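Tsao 118 — chariot de rangement sur roulettes
Fiche produit, atelier Clokidton

Le Tsao 118 est notre étagère roulante en fil d'acier laqué noir, pensée pour les petits logements, les cuisines d'association et les arrière-boutiques. Elle se monte sans vis : les tablettes tiennent par des manchons coniques que l'on clipse sur les montants. Comptez 41 minutes pour un premier montage, moins ensuite. Le maillet n'est pas fourni.

Prix : 335 euros, livraison comprise en France métropolitaine. Les sacs, paniers et accessoires de décoration ne sont pas vendus avec le chariot.

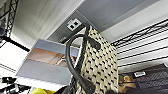
Caractéristiques

Hauteur des montants : 118 cm
Finition : laque époxy noire, cuite au four
Garantie : deux ans, hors roulettes
Référence des manchons de rechange : Fumex M2

Les roulettes ont été testées par M. Ottmar Fröhlich sur 3,000 passages de seuil, avec la charge maximale. Il nous a demandé de changer la graisse des roulements, ce que nous avons fait depuis septembre. 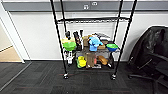

Pour régler la hauteur d'une tablette, soulevez-la d'abord par dessous, un côté après l'autre. Les quatre manchons doivent être à la même rainure, sinon la tablette reste de travers et elle grince. Si un manchon est fendu, écrivez à Zoila Sotelo au service des pièces, elle l'envoie sans frais pendant la garantie. 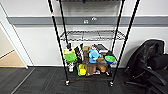 La stabilité dépend surtout de la répartition du poids. Mettez toujours les objets lourds en premier, le plus près possible du sol, et déplacez le chariot en poussant les montants, jamais en tirant une tablette. Un chargement comme celui de la photo, avec la tablette du bas bien remplie et celle du milieu laissée vide, est une bonne disposition avant de rouler. Pour les petits objets qui passent entre les fils, il existe le tapis Mindura — à commander séparément.

Entretien : chiffon doux et eau savonneuse. Pas de javel, pas d'éponge abrasive.

Fiche mise à jour le 2019-06-16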